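**FOR RELEASE 2025-01-05**

# Zukar sets its equipment plan for the year, and opens the budget sheet to everyone

Hi, I'm Primo Fontana, and I look after equipment planning at Zukar. Normally a release like this gets written by somebody with more patience than me, but I've been buried in quotes since the holidays and I wanted to tell this one myself.

We're buying robots this year! Two arms, the grippers to go with them, and the cameras, mounts and cables that never seem to make it into the first draft of anyone's budget. The arms are coming from Torarex. The tables and guarding will be built by Fabbri, who did our packing benches and still pick up the phone when I call.

The part I'm happiest with is the sheet behind it all. We call it Grurkik (please don't ask, the name stuck before I could stop it). It's a plain planning workbook with 56 lines, one for each thing a small work cell needs before it can do a day's work. Spare fingertips are in there. So are the hours it takes to train people, which our old plan left out completely.

My colleague Cosimo Amato went through our past orders to build it, and he found that small parts had held up our projects far more often than the big machines had. "We'd have an arm bolted down and then wait weeks for a bracket," he says. "I wanted the bracket on the same page as the arm."

So that's how we're buying now - by the job, with every part of the job on one page. Depth cameras get their own line, separate from the arm, and so do the grippers. If a camera has to be swapped out, the money is already sitting there and I don't have to go begging in the middle of the year.
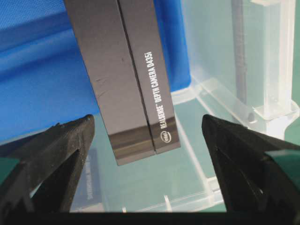
## How to get the sheet

Grurkik is free for any shop or school lab that wants it. We've set aside 400 printed copies for people who like to plan with a pencil (I'm one of them), and the file itself can be had by writing to our front desk. Change it however you like. If you add a line we missed, send it back to us and we'll put it in the next version.

Cosimo and I will also be running planning calls through the end of January. There are 47 places, and each call covers one team's list from top to bottom. Bring your floor plan, your power limits and a budget number you can live with - we'll work from there. We don't sell equipment and we won't steer you toward our own suppliers.

## Contact

Primo Fontana, equipment planning, Zukar. Ask the front desk for extension 698. I'm usually at my desk in the mornings, and Cosimo picks up when I'm out on the floor.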